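3.2 Versuchsplatz und Greifgut

Der Versuchsplatz bestand aus einem quadratischen weißen Tisch mit abgerundeten Ecken. Als Greifgut diente eine durchsichtige Kunststoffflasche, teilweise mit einer hellblauen Flüssigkeit gefüllt. Die Füllung wurde nach dem Protokoll von Meléndez und Contreras in 4 Stufen variiert; je Stufe wurden 100 Griffe ausgewertet. Weitere Gegenstände wurden vor Beginn jedes Durchgangs vom Tisch entfernt. Die Auswertung der Greifwege folgt in Abschnitt 3.3. 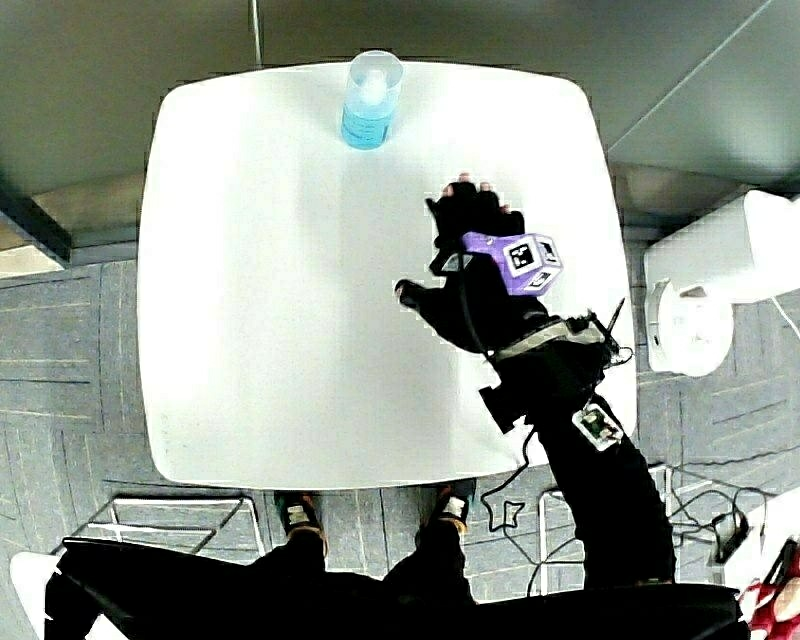
Abb. 2: Versuchstisch mit Flasche in der Aufsicht; rechts die Hand im schwarzen Handschuh.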